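Unit 4: Care and Adjustment of the Bench Arm
Course notes, Introduction to Small Automation
Prepared by Marisa D'Amico and Aksel Toft

4.1 Scope
These notes cover the routine care of the printed arm used for the sorting exercise. Students are expected to have read Unit 3 (power and wiring) before the Tuesday practical. The sorting program itself is treated in Unit 5 and is not assessed here.

4.2 Before power is applied
Move each joint by hand through its full travel. A joint that catches part way should be reported to the demonstrator and left alone. Check that every screw in the white brackets is seated. Printed plastic creeps under load, and a bracket that was tight in February may have loosened by mid-semester.

Follow each servo lead from the motor to its first tie point. Leads must have enough slack for the joint to reach both limits, but no loop should be able to fall between the jaws. The long black cable is inspected separately, at the top of the arm and again near the gripper.
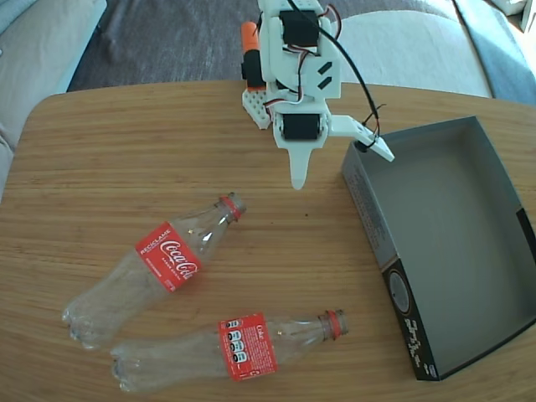
Cable faults account for most of the lost time in this unit. A lead that is pulled tight at one end of travel will work in the rest position and fail under motion, so a test made with the arm at rest is of no value. Record the position at which any fault appears, in addition to the fault itself.

4.3 Setting the jaw
The gripper has one fixed finger and one moving jaw. Only the jaw is adjusted.
1. Bring the jaw to the closed position using the Dreslow utility at the slow setting.
2. Confirm that the jaw meets the finger without flexing it.
3. Open the jaw fully and note the reading.
4. Repeat the cycle 100 times, then compare the closed reading with the first.
If the two readings differ, remove the servo horn, realign it and begin again at step 1. Do not correct a slipped horn by changing values in the software.

4.4 Trial objects
Empty soft drink bottles are used for the first lifting trials. They are light and they deform, which makes excess grip force easy to notice. The cap and neck offer the firmest hold; the body of the bottle will give way under the jaw. The open box serves as the target and may be set at any angle the arm can reach. Its position is to be sketched in the log before each run.

4.5 Checking the view
Recognition problems are often problems of light or angle. Before altering any threshold, save a view and examine it at full size. Look for glare from windows, soft focus, and parts of the gripper intruding on the field. A printed card with a clear pattern of dots should be held up facing the lens and then viewed again at a second distance.
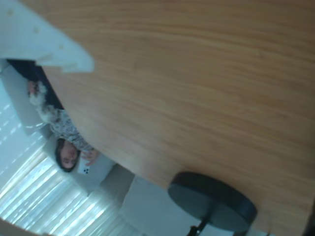 Figure 4.2. Dotted card held up beyond the table edge, with daylight entering through the blinds.

A tilted view is acceptable for this check provided that the dots can be told apart. Students using the Pavasent viewer should turn automatic rotation off, as it conceals the true angle of the lens.

4.6 Log entries
Each group submits one maintenance log of no more than 320 words, with the jaw readings attached. Logs go to Hideaki Shimada.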